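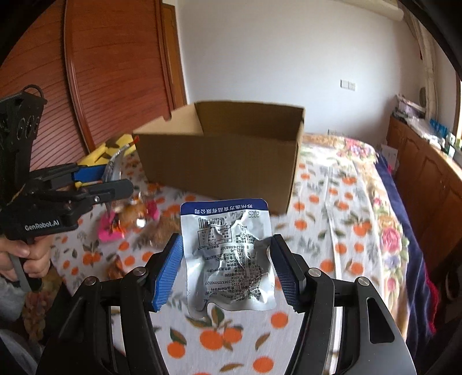
Slide 1. Foil pack in the gripper, second gripper on the left, box open behind.

Good morning. I work on perception and tooling at Skistareo. The talk is on the software between a recording like this one and a policy you can run on an arm. I'll spend most of the time on two parts of it, the grasp labels and the time alignment, and a few minutes at the end on what we got wrong.

Leave slide 1 up while people sit down. Mention that the print on the pack runs sideways. We don't read it. An early version had a text detector in the loop and it found plenty of text and helped with nothing.

Slide 2. What goes in, what comes out

Each episode comes in as video from the handheld grippers plus finger opening over time. What comes out is a pose track for each gripper, an open/close signal, and a list of segments with start and end times. The training code sees only the output. If a segment is wrong, the policy learns the wrong segment.

The set for this talk has 2,054 episodes. All of them are snack packing: small wrapped items and a cardboard box. The Brolville group did the same task with rigid blocks and their numbers look better than ours. Say so early, somebody will ask.

Slide 3. Why wrappers are hard

Depth on foil is bad. A crumpled pack reflects the window, the pads and anything else in the room, and the stereo matcher takes the reflections as surface. Clear film is worse in a different way. The matcher goes through to the food and puts the surface too deep.

We tried filling the holes. The filled depth looked fine in the viewer and made grasp width estimates worse. Now we mask out everything between the pads and take width from the finger opening. It is a simpler number and it's right more often.

Pause here for questions on depth. Keep it short.

Slide 4. Time alignment

Two grippers means two clocks. Zinard, our sync tool, lines them up by matching motion in the two streams. It needs both grippers to move in the first few seconds, so we ask for a short shake at the start. Without the shake it falls back to finger-close events, and those are ambiguous when both hands close at nearly the same time.

Limit for an accepted episode is 5 milliseconds of residual. Anything over goes in the review queue. Don't go into the optimizer, it is in the backup slides. 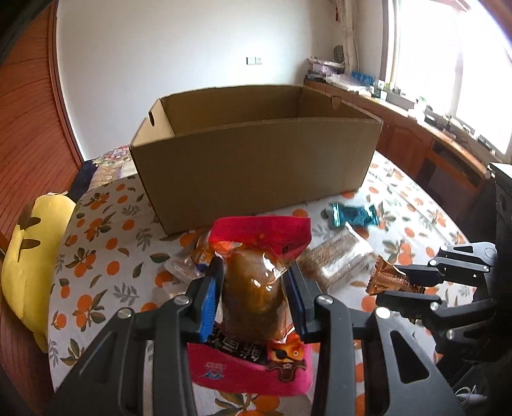 Slide 5. Both hands holding something

Point at the brown snack in the near gripper, then at the copper-orange piece in the one on the right. Two held objects, one time step. The first segmenter had a single "holding" flag per episode. When the second hand closed, the flag was already true and the second grasp was dropped. We didn't notice until we plotted grasps per hand and one side came out low across the whole set.

The fix was to give each gripper its own state machine: open, closing, holding, releasing. A small planner step then merges the two lists into one ordered task list. The merge has one rule that matters. Two grasps may overlap in time, two releases into the same container may not. If the labels say they do, the episode goes to review.

Also use this picture for distractors. Other wrapped items lie close to the held one and share its colors and shine. The tracker used to jump from the held object to a neighbor when the wrapper caught the light. We now tie the track to the pads while the state is "holding" and let it go at release.

Slide 6. Review queue

966 episodes went to review on the first pass. Most were sync. After the shake was added to the instructions and the per-hand states went in, the same pipeline on the next batch sent far fewer. I don't have a clean comparison because the instructions and the code changed in the same week. State this plainly.

The review tool is called Bettencourt. It shows both streams, the finger curves below, and lets you drag a segment edge. Keyboard shortcuts did more for speed than any model change we made.

Demo if the laptop behaves. If not, go to the recording.

Slide 7. What we got wrong

Spent too long on depth.
One flag for two hands.
Stored segment times as frame numbers. When we changed the frame rate, every label shifted. Use timestamps.
Tested on 200 episodes that had all passed sync, so the tests never saw the bad ones.

Slide 8. Next

Failed grasps. They are currently labeled as a close followed by an open, with nothing to say that the item stayed where it was. We would like to keep these as their own class and train on the recovery.

Questions. Backup slides: optimizer, file format, masks.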